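How to Wash a Wool Sweater by Hand

I ruined my favorite cardigan in a washing machine when I was nineteen, and I have been hand washing wool ever since. I love doing it! A sweater that has gone limp and a little sour over the winter comes back springy and smelling like itself again, and the whole job takes less work than most people fear.

What you need

A clean sink or a basin big enough that the sweater can move
A wool wash or a mild, clear dish soap
Two big towels
A flat place where the sweater can lie for a day or two
A tape measure, if you care about the fit

Before you start

Measure the sweater across the chest and from shoulder to hem, and write the numbers down. Mine is 50 cm across, and I always think I'll remember that and then I don't. Check the elbows and cuffs for thin spots too, and mend them now, as a small hole gets bigger once the yarn is heavy with water.

If the color is dark or bright, press a damp white cloth on the inside of the hem for a minute. A little color on the cloth is fine, but wash that one alone.

Washing

1. Fill the basin with cool water. Lukewarm is all right as long as you rinse at the same temperature. A sudden change is what makes wool felt.

2. Stir in the soap before the sweater goes in. One small capful is plenty. My friend Nerys Hopkin uses half that and her sweaters look better than mine.

3. Lay the sweater in and press it down gently until it stops floating. Don't rub, don't wring, don't swish it around.

4. Walk away for fifteen minutes. Go have coffee.

5. Drain the basin with the sweater still in it, pushing it to one side with flat hands. Then lift it out in one bundle with both arms underneath (a wet sweater held up by the shoulders will grow sleeves down to your knees).

6. Refill with water at the same temperature and press again. Two rinses will usually do it. With a no-rinse wool wash you can skip this part.

Getting the water out

Squeeze the bundle over the sink. Spread one towel out, lay the sweater on it, and roll the two up together like a sleeping bag. Now kneel on the roll! This is the best part — you'll be amazed how much water the towel takes. If it's soaked through, do it again with the second towel.

Drying

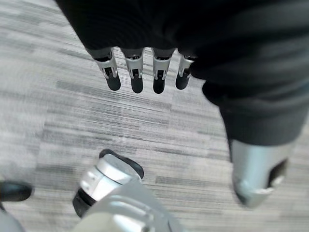 Find a spot away from radiators and direct sun, put down a dry towel, and lay the sweater out on it. Get out your measurements and pat it back to size while it's damp. Wool is wonderfully forgiving at this stage, and you can coax an extra half inch out of a short sleeve or nudge a stretched neckline back together. Line up the side seams and smooth the ribbing inward with your fingers so it stays snug.

Turn it over once the top feels dry. A thin sweater may be ready the next day, while a thick cabled one can want three. Opening a window helps a lot.

Once it's completely dry, fold it and put it in a drawer. Hangers leave bumps at the shoulders. I do a big round of washing every March before the heavy things get packed away, and anything with pilling gets a going-over with a sweater comb on the same day, always after it has dried.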